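Washing and folding black knits: your questions answered

I get more post about black jumpers than about anything else I write on, so I've finally put the answers on one page. I'm not a laundry expert. I live in a small flat, I wear a lot of black, and I've ruined enough of it to have opinions. I'll add to this when new questions come in.

Do I really have to wash black things separately?

I do, yes. Dark stuff sheds a bit of dye for ages, and pale stuff sheds fluff that shows up on black like snow. I save mine up until there's a proper load, then it all goes in together, inside out.

What temperature do you use?

30 for nearly everything. If the label says hand wash I believe it (these days!), and it gets a cool soak in the sink. I've never found that black knitwear comes out any cleaner at a higher setting, only sadder.

Which detergent?

I use Skusik, the one for darks, because the corner shop stocks it. Before that it was Rokus, which was fine but smelt very strongly of pears. Use whatever you like, just go easy on it. Too much leaves those chalky streaks along the ribs and then you have to rinse the whole lot again.

How do you fold ribbed knits so they don't go out of shape?

Lay it flat first, always. I pull the sides straight so the ribs aren't wandering off at an angle, tuck the sleeves in behind, then bring one end up over the other — 2 folds at most for a thin top, or you get a thick little parcel that won't stack. Don't press down hard on the fold. Smooth it with your palm and leave it alone.

I don't have a big table. Where do you fold?

Neither do I! The low table by the sofa does for everything in our place: dinner, post, laundry. The clean pile gets dumped on the sofa and I work through it from there. A cloth on the table is worth having, as bare wood can snag a fine knit if there's a rough patch. Mine's a checked one, and black shows up nicely against it, so I can spot fluff as I go. 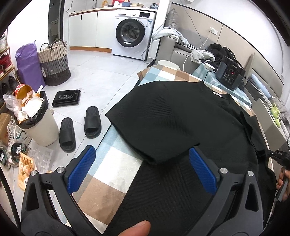
Black ribbed knit on the checked cloth, with the rest of the pile waiting on the sofa.

Isn't it risky folding clothes next to the cooking things?

A bit, I suppose. I move anything with food in it to the far side and keep the knits at the front. Steam is the main thing to watch, as wool drinks up the smell of onions and hangs on to it for days. If something's bubbling away, I wait.

Can I hang them instead?

You can, but I wouldn't. The shoulders go pointy and the hem drops. The only knit I hang is a very old Pasichnyk cardigan that was past saving anyway.

How do I tell all my black tops apart once they're folded?

Ah, this was my biggest moan for years. Fold with the neckline where you can see it, so the label is on show and you don't have to unfold six tops to find the right one. Where the label's been snipped out, I put a tiny coloured stitch inside the collar.

What do you store them in?

Jirby boxes, the shallow sort with no lid. I've got 2 on the wardrobe shelf, one for thin knits and one for thick. I tried a deep one once and never saw the bottom layer again until October.

Any tips for bobbles?

A fabric comb, used gently, with the jumper flat on the table. Go along the rib, never across it. I've tried sticky tape and it only lifts the loose fluff.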